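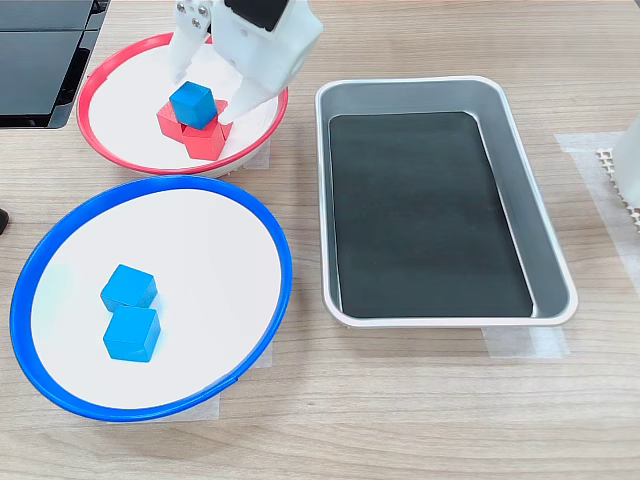 I've got a bit tired of people judging a gripper by how hard it squeezes. Every forum thread I read goes the same way, with someone asking which one to buy and ten replies all about grip force. I spent most of last September swapping fingers and controllers on small arms in a shared unit in Flerkescombe, and force hardly ever came into it. What did come into it was shape. Take a blue cube sitting crooked across two red ones, with a narrow flat finger on one side and a wider one angled in on the other. You could have all the squeeze in the world and it wouldn't help much if the wide finger is nudging a red block while you're after the blue one!

Warrick Lowther, who I argue with about this more than is healthy, thinks the fingers hardly matter and it's all down to the camera and the controller. He's a Bridavel man through and through (he paid 514 quid for his controller, so he would be). I ran his against my cheap Wihongi board, 202 tries on each, same blocks, same dishes, and yes, his was smoother. I'll give him that. But both of them fumbled stacked blocks in just the same way, and to me that points at the plastic on the end of the arm.
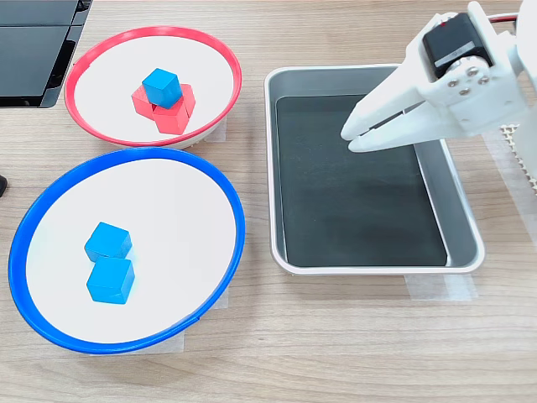

So if you've got 1,000 pounds to spend and you're starting out, my advice is to go cheap on the controller and print fingers until you're sick of them. Long thin ones, stubby ones, odd pairs. Tape everything down too, or you'll end up comparing how far your dishes have wandered. I'd also stop testing with one block alone in the open, which flatters every gripper ever made. Put two side by side and balance a third on top, a bit squint, and then see how you feel about that review you read.

Warrick says he'll answer all this properly once his new Wondoder camera turns up. I've told him to bring blocks.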